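Home | Living Here | Care and Support | Guidance for Families | Contact

Preparing for a Move into a Stilmont Apartment

This guide sets out the steps that new residents and their families should follow in the weeks before a move into independent living at Stilmont. It applies to the one-bedroom and two-bedroom apartments. Residents moving into a bungalow should ask the Moves Office for the separate guide.

Step 1. Confirm your apartment and your moving slot

Once your residency agreement has been signed, the Moves Office will write to you with your apartment number, your floor plan and a proposed moving slot. Slots begin at 9 am or 1 pm. Please reply in writing, even if the slot suits you, as the goods lift is not reserved until a reply has been received.
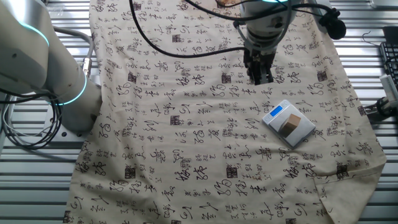 Maureen Hollis

Step 2. Measure before you choose

Mark your larger furniture on the floor plan before deciding what to bring. The goods lift will take items up to 2000 mm in height. Wardrobes and bookcases taller than this must be dismantled before arrival, and the removal firm should be told so when it gives its quotation. Allow a clear path from the bed to the bathroom and from the main chair to the front door. If you use a walking frame or wheelchair, please tell us, and a member of staff will go through the plan with you.

Step 3. Sort your belongings

Begin with the rooms you use least. Most residents find it easier to work for short periods over several weeks than to clear a whole house at once. Label each box with the room in which it is to be unpacked and not with the room it came from. Keep the following items apart, and carry them yourself:

- medicines and repeat prescription forms
- spectacles, hearing aids and spare batteries
- your residency agreement and proof of identity
- keys, bank cards and address book

Linen and household textiles take up more space than expected. Each apartment has one airing cupboard, and two sets of bedding for each bed will normally fill it.

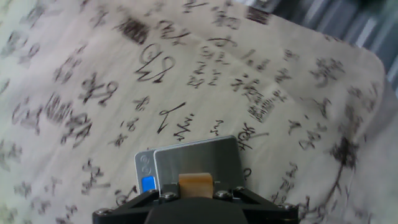
Cream cloth with black calligraphy.

Step 4. Book your removal firm

You may use any insured firm. Drivers should enter by the Mendonça Road gate, where the turning area is suitable for larger vans. The main entrance must be kept clear for ambulances and for residents being collected. A copy of the firm's insurance certificate should reach us before the move.

Step 5. Notify others of your new address

Tell your doctor, pharmacy, bank, pension provider and optician. Arrange for your post to be redirected. If you currently receive help at home, ask the provider for a closing statement and a copy of your most recent care notes. The refundable key deposit of £260 is payable before keys are issued, and a receipt will be given.

Step 6. On the day

Report to reception when you arrive. You will be given your keys, a meal card and the telephone number of the duty manager.

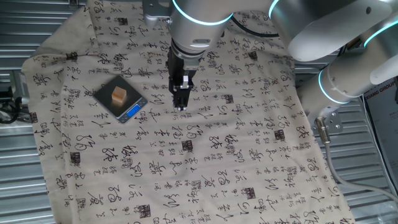 A member of the residents' support team will then show you how to use the emergency call system, the heating controls and the door entry telephone. Please test the call cord in each room while they are with you. Lunch is served in the Pisik Room until 2 pm, and one guest may join you on moving day without charge.

Step 7. After the move

The support team will visit during your first week to record any faults and to arrange for pictures or shelves to be put up. Residents are asked not to drill into walls themselves. Flattened boxes may be left in the ground-floor store.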